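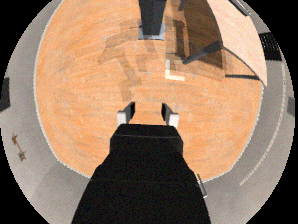
Wunitura Warm Wrap review: a heated hand wrap for stiff, sore joints

31 December 2019

I have had osteoarthritis in both thumbs and the first two fingers of my right hand for 9 years. Mornings are the worst part of the day, and in December they are worse again. I bought the Wunitura Warm Wrap at the start of the month and have used it almost every day, so this covers one cold month of ordinary use at home.

What you get

The box holds one wrap, a charging cable, a spare strap and a folded instruction sheet. The wrap fits either hand. It goes around the palm and the base of the thumb, with a flap that folds over the knuckles. The battery slides into a pocket on the back of the wrist. It is rated at 2000 mAh.

I paid $189 for a pair, ordered through Kulkarni, a pharmacy supply shop near me. A single wrap is sold too, and if only one hand bothers you I would start there.

Fit

There are two sizes. I measured around my knuckles as the sheet says and came out right between them. The larger one was too loose at the thumb, and the heat did not reach the joint. I exchanged it for the smaller one, which is snug but fine. Kulkarni took the first pair back without any fuss, although I paid the postage.

The strap is my main complaint. It is a hook-and-loop strap, and you have to pull it tight with the other hand. If the other hand is also sore, this is not easy first thing in the morning. I have ended up leaving the strap mostly closed and pushing my hand in. The older Nuvbridge wrap I used before had a big loop on the end that you could catch with a finger, and I miss it.

Heat

There are three settings. Low is barely warm. Medium is the one I use. High is too hot for me on bare skin, and I only tried it twice, over a thin cotton glove. The wrap shuts itself off after 20 minutes, which matches what the sheet recommends for one session. You can start it again right away, but I don't.

The warmth is even across the palm and good at the thumb. The fingertips get nothing. If your trouble is in the end joints, this will not do much for you.

Does it help?

For me, yes, in a limited way. After a session my hands feel looser and I can do up buttons and hold a full coffee mug. That lasts part of the morning. It has not changed how the joints feel by evening, and I still use the Gudo rub at night – the plain one, well after the wrap has come off. The sheet says not to use creams under the wrap.

Anyone with poor feeling in the hands, from diabetes or anything else, should ask a doctor before using heat like this. The same goes for a joint that is red, hot or newly swollen.

Battery and cleaning

I charge mine every third day. The outer cover comes off and can be hand washed. It took all night to dry on a towel rack, and getting it back over the heating pad was fiddly.

Good: steady heat at the thumb, automatic shutoff, washable cover
Bad: awkward strap, no heat at the fingertips, price

Rating: 3.5 out of 5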